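Ich schreibe mal auf, was ich in den letzten Monaten über Brandschutztüren gelernt habe. Anlass ist die Nachrüstung in unserem Bürohaus, einem umgebauten Lagergebäude. Wird ein längerer Thread. (1)

Vorab: Ich bin keine Sachverständige. Ich betreue das Gebäude für die Verwaltung Siddale und sitze seit Juli in jeder Begehung mit drin. Wer es besser weiß, bitte korrigieren. (2)

Bei uns gibt es T30-Türen und eine T90 zum Technikraum. Die Zahl steht für die Minuten, die das Element im Normbrand standhalten muss. Gemeint ist immer das ganze Element: Blatt, Zarge, Bänder, Schloss, Schließer. (3)

Deshalb darf man auch nicht einfach ein Blatt aus dem Keller holen und in eine vorhandene Zarge hängen. Passt mechanisch vielleicht, ist aber kein zugelassenes Element mehr. Genau das war im zweiten Stock irgendwann gemacht worden. (4)

Aufgefallen ist es am Kennzeichnungsschild. Das sitzt meistens im Falz auf der Bandseite. Bei uns war es dreimal überstrichen. Bitte den Malern sagen, dass sie die Schilder abkleben und das Band danach wieder abziehen. (5)

RS heißt Rauchschutz und ist eine eigene Anforderung. Eine T30 ist nicht automatisch rauchdicht. Für unseren Flur zum Treppenhaus brauchten wir T30-RS, und die alten Türen hatten unten keine absenkbare Dichtung. (6)

Zur Dichtung: Die senkt sich beim Schließen über einen kleinen Auslöser an der Bandseite ab. Den kann man einstellen. Test mit einem Blatt Papier: Tür zu, Papier unten ziehen, es soll überall gleichmäßig klemmen. Ersetzt keine Wartung, zeigt aber grobe Fehler. (7)

Dann die schwarzen oder braunen Streifen im Falz. Das ist kein Zierprofil, das Material schäumt bei Hitze auf und schließt den Spalt. Nicht überstreichen, nicht abziehen, nicht mit Teppichband ersetzen. Alles schon gesehen. (8)

Größter Streitpunkt im Haus: Keile. Eine Brandschutztür mit Keil drunter ist eine offene Tür. Ich habe bei der ersten Begehung 6 Keile eingesammelt, dazu einen Feuerlöscher, der als Türstopper diente. (9)

Verbote haben dagegen wenig gebracht. Die Leute tragen Kartons und Tabletts durch diese Tür, und der Schließer ist stramm. Geholfen hat eine Feststellanlage: Magnet hält die Tür offen, Rauchmelder am Sturz, bei Alarm fällt sie zu. (10)

Das Angebot kam von Zatell, der Einbau dauerte einen Vormittag pro Tür. Wichtig war die Abnahme danach. Ohne Abnahmeprüfung darf die Anlage nicht in Betrieb sein, auch wenn sie technisch schon funktioniert. (11)

Yogesh Sengar hat die Abnahme gemacht und jeden Melder einzeln mit Prüfgas ausgelöst. Dazu Stromausfall simuliert und den Handtaster gedrückt. Bei einer Tür blieb das Blatt auf halbem Weg stehen, weil der Teppich zu hoch war. (12)

Der Handtaster ist übrigens rot umrandet und mit »Tür schließen« beschriftet. Er muss frei zugänglich sein. Bei uns stand nach zwei Wochen eine Garderobe davor. Die steht jetzt in der Teeküche. (13)

Prüffristen: Wir machen die Funktionsprüfung der Feststellanlagen monatlich selbst, nach Einweisung, und einmal im Jahr kommt die Fachfirma. Welche Abstände bei euch gelten, steht im Verwendbarkeitsnachweis der Anlage. Bitte dort nachsehen und nicht bei mir abschreiben. (14)

Die monatliche Prüfung macht bei uns Evdokia Ververidis. Taster drücken, Tür muss vollständig schließen und ins Schloss fallen. »Zugefallen« genügt nicht, die Falle muss hörbar einrasten. Danach einmal dagegendrücken. (15)

Wenn sie nicht einrastet: erst das Schließblech ansehen, dann den Endschlag am Schließer. Am Schließer bitte nur drehen, wer eingewiesen ist. Vorher war die Schließkraft bei uns so weit runtergedreht, dass der Luftzug aus dem Treppenhaus gereicht hat, um die Tür offen zu halten. (16)

Frage kam gerade von Ziad Saab: Darf man ein Schild auf die Tür schrauben? Nein, Bohren ist tabu, solange der Hersteller es nicht ausdrücklich erlaubt. Kleben geht in engen Grenzen. Auch dazu gibt es Unterlagen vom Hersteller. (17)

Gleiches gilt für Kabel. In einer der Zargen war ein Loch für ein Netzwerkkabel, sauber gebohrt und mit Acryl zugemacht. Die Tür ist damit nicht mehr, was auf dem Schild steht. Kosten für Ersatz mit Einbau: 1781 Euro. (18)

Zu den Unterlagen. Ich führe eine Türliste, pro Tür eine Zeile: Nummer, Lage, Typ, Hersteller, Baujahr, Feststellanlage ja oder nein, letzte Prüfung, Mängel. Mehr Spalten hatte ich anfangs, die hat aber keiner gepflegt. (19)

Zusätzlich hängt ein Grundriss je Etage im Ordner. T30 ist orange markiert, Rauchschutz grün, Türen mit Feststellanlage bekommen beide Farben und ein F. Der Plan ist von Hand gemacht und wird nach jeder Änderung neu kopiert. (20) 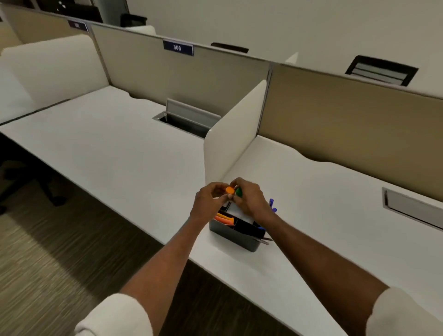
Die Türnummer auf dem Plan muss mit der Nummer an der Zarge übereinstimmen. Klingt banal. Bei uns gab es zwei Nummernkreise, einen vom Architekten und einen von der Schließanlage. Wir haben uns für den der Schließanlage entschieden. (21)

Mängel bekommen ein Datum und einen Namen. »Hausmeister informiert« steht bei mir nicht mehr drin. Dinesh Sachdeva hat die alten Protokolle durchgesehen und denselben defekten Schließer vier Jahre hintereinander gefunden, jedes Mal neu notiert. (22)

Kosten, weil danach gefragt wurde: Die Feststellanlage lag bei uns pro Tür bei ca. 2000 Euro inklusive Abnahme. Das hängt stark davon ab, wie viele Melder nötig sind und wie der Strom hinkommt. Nehmt das nicht als Richtwert. (23)

Die Zahl der Melder richtet sich unter anderem nach der Öffnungsbreite und dem Abstand zwischen Sturz und Decke. Bei unserer hohen Decke im Erdgeschoss brauchten wir neben dem Sturzmelder auch Deckenmelder. Das stand im ersten Angebot nicht drin. (24)

Noch ein Punkt zu zweiflügeligen Türen. Da muss der Standflügel vor dem Gangflügel schließen, das regelt der Schließfolgeregler. Fehlt der oder ist er verbogen, liegen die Flügel falsch herum aufeinander und es bleibt ein Spalt von oben bis unten. (25)

Bei uns betraf das die Tür zum Lager. Das Gestänge war verbogen, vermutlich durch einen Hubwagen. Ersatzteil über den Hersteller bestellt, Lieferzeit fünf Wochen. In der Zeit blieb die Tür geschlossen und alle sind außen herum gelaufen. (26)

Poonam Solanki hat mich darauf hingewiesen, dass ich die Mieter vergessen habe. Stimmt. Wir haben je Etage eine kurze Einweisung gemacht, zehn Minuten direkt an der Tür, mit Taster drücken lassen. Seitdem wurde kein Keil mehr gefunden. (27)

Was noch offen ist: die T90 zum Technikraum. Die schließt, aber das Schild ist nicht lesbar und der Hersteller existiert nicht mehr. Wir klären gerade, ob sich über die Bauakte etwas nachweisen lässt. Sonst wird sie getauscht. (28)

Hat jemand so einen Fall schon gehabt? Mich interessiert vor allem, ob eure Behörde einen Nachweis über alte Rechnungen akzeptiert hat. Wir haben einen Lieferschein, auf dem nur »1 Stahltür, feuerbeständig« steht. (29)

Nachtrag 10. Dezember 2025: Termin mit der Bauaufsicht steht, Bauakte ist angefordert. Die Türliste als leere Vorlage schicke ich auf Anfrage gern per Nachricht. (30)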